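Plernau Clock and Small Parts Repair: Frequently Asked Questions

Print this page | E-mail this page
Search the FAQ Enter keyword Go

Last updated 27/04/2024

How do I send something in?
Fill in the repair form and put a printed copy in the box with your item. Mail it to the Darnden shop. The Cabrera counter takes drop-offs only and can't accept packages.

How should I pack a mantel clock?
Take off the pendulum and wrap it separately. Remove the key. Put the clock in a snug inner box, then put that in a larger one with padding on all sides. Do not let the movement run during shipping.

What does an estimate cost?
The estimate fee is $15. It comes off the bill if you go ahead with the repair. A full cleaning and oiling of a time-only movement is $213. Strike movements start at $233.
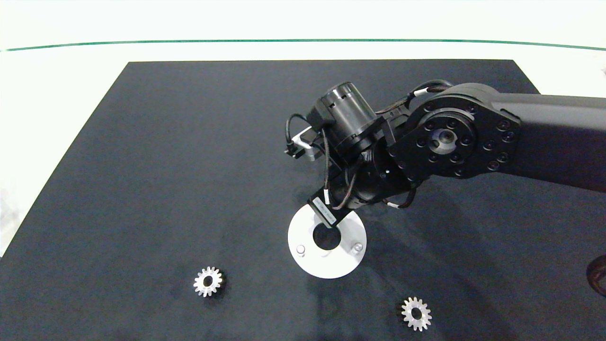 Dark mat on a white tabletop.

Can you replace one gear, or do I need a whole new movement?
Often one gear is enough. We need the old gear, even if it is broken, and the gear it runs against. Tell us how many teeth it has if you can. Please don't glue a broken tooth before mailing it.

Do you stock gears?
We stock common sizes for clocks, music boxes and hand-cranked kitchen tools. Anything else has to be cut to order, and the minimum charge for that is $55.

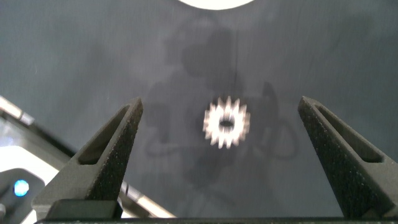

A small spur gear, silver in color.

How do I measure a gear?
Use calipers. Measure across the tips of the teeth, then the thickness, then the hole in the middle. If the hole is worn, measure it in two directions and send us both numbers.

Do you work on Irkimetti music boxes?
Yes, except for the comb. If teeth on the comb are broken, we will return the box unrepaired and refund the estimate fee. 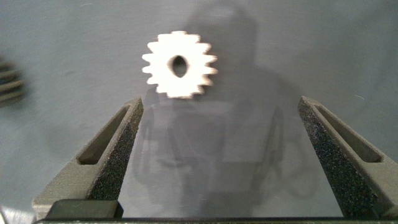
Payment and returns

When do I pay?
After the work is finished and before we ship. We accept cards and money orders.

What if I don't want the repair?
Let us know by e-mail. You pay return postage and the estimate fee. Parts go back in the bag they came in.

Was this page helpful? 15 people said yes
Comments (0) | Share (55)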